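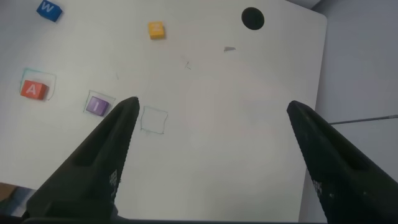
The equipment budget for the coming financial year closes at the end of the month, and I have set down in this post how the Porley bench was costed, what was deferred and what I would now plan differently. The original request was for one arm, one gripper and a table. The work being done on that table is modest in scale: small foam letter cubes, and squares drawn on the white surface in marker to show where a cube may sit. The foam cubes and the marker came out of petty cash. Almost everything else required a quotation, and the quotations are the subject of what follows.

## The first estimate

A preliminary figure was prepared in February, before any supplier had been approached. It allowed for the arm, the controller and delivery, and very little else. Fingers were treated as part of the gripper, and the gripper as part of the arm. Neither assumption survived the first reply.

Kurkik quoted for the arm and controller together, with a warranty of 36 months. Pater quoted separately for the arm, the controller, the mounting plate and the cable set, with a shorter warranty and a lower total. On paper the Pater offer was cheaper. Once freight, the mounting plate and an extended warranty were added, the difference came to $515, and I recommended Kurkik on the strength of a single invoice and a single point of contact for repairs.

The lead time was not examined as closely as it should have been. Delivery took more than five weeks from the date of the order, and the bench space had been booked from the second week.

## Items left out of the request

The following were not in the February estimate and have had to be found from other lines:

- a spare pair of gripper fingers
- a camera and bracket for the wrist
- a replacement table top
- additional power outlets at bench height
- an annual allowance for cables and connectors

The table top deserves a separate remark. It was entered as existing furniture at no cost. A surface used for this work is written on, cleaned and written on again, and it should be budgeted as a consumable. Marker lines fade with cleaning and have to be redrawn, and small marks build up between the places that matter. I have asked for two tops in the new request, one to be kept in storage.

Fingers should be treated in the same way. Murakami supplies them in pairs only, so one damaged finger means the purchase of two. I had entered a single unit in the draft and the purchasing office quite properly returned it.

## The second bench

There is a proposal to build a second bench at Porley to the same plan. My advice has been to hold that decision until the first has completed a full year of service, and to keep the two requests on separate forms. A shared spares cupboard is sensible - a shared budget line is harder to defend at audit, particularly when one bench is used more heavily than the other.

If the second bench is approved, the order of work should be as follows:

1. Confirm the room, the power and the access route for delivery.
2. Obtain itemised quotations from both suppliers, with freight shown.
3. Order the table, fingers and camera bracket together with the arm.
4. Book bench time only after a delivery date is confirmed in writing.

Training remains unresolved. Kurkik includes one day on site and charges for any further days. Pater includes none, but its manuals are clearer. I have entered one additional day in the draft, to be removed if the total exceeds the ceiling.

The revised request was lodged on June 26, 2019. The quotations from Kurkik are valid for a further four weeks, and I have asked Murakami to confirm its price for two pairs of fingers within the same period.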